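外带杯押金这事，我赞成，但别这么搞

先说结论，省得有人看到一半就骂。押金该收。三十块不该收。

楼下 Gillum 咖啡从十二月开始试，自带杯减两块，用店里的循环杯押 30。我连着用了几周，杯子在家堆了一排，还回去要排队，要扫码，要等店员找那个小本子。早上八点谁有这功夫。

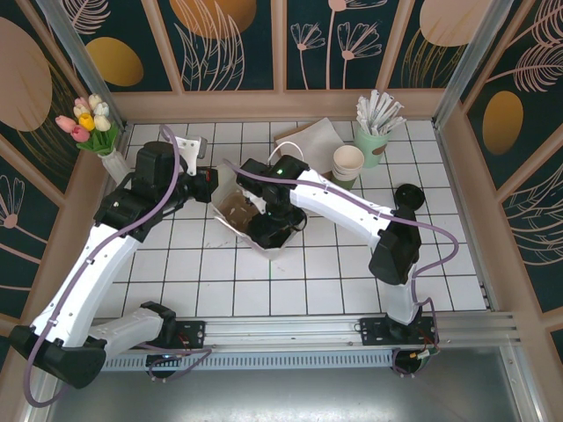 白瓷砖台面，花草纹墙板。

问题出在哪？退杯点太少。整个区就 Menon 书店和 Gillum 两处能退，书店还十点才开门。朋友 Macarena Sotomayor 住得远，押金干脆不要了，说当买了个杯子。那跟一次性有什么区别，贵一点的一次性而已。
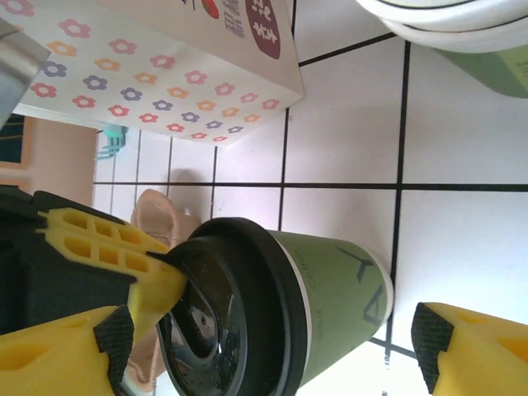 再说纸杯。很多人以为纸的就环保，扔得心安理得。内壁那层淋膜没人提，盖子也得分开扔，可分类桶上写得不清不处，大家索性一把塞进去。我自己也塞过，不装。

店里贴了张告示，说试行以来借出 2,265 个，收回 1,997 个。看着挺漂亮对吧。可剩下的呢？没说。是丢了还是像我一样堆在厨房，总得交代一句。

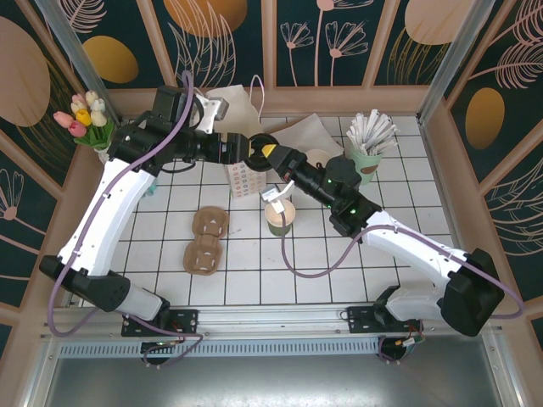 Uwe Vogler 在业主群里跟我吵，说押金低了没人还。我不同意。十块够了，关键是走两步就能退，地铁口放一个，菜市场放一个，机器退人工退都行，别让人专门跑一趟。麻烦比钱管用，大家是怕麻烦才不还得。

还有，退款三天才到帐，凭什么？收的时候可是一秒。这条先改，别的慢慢谈。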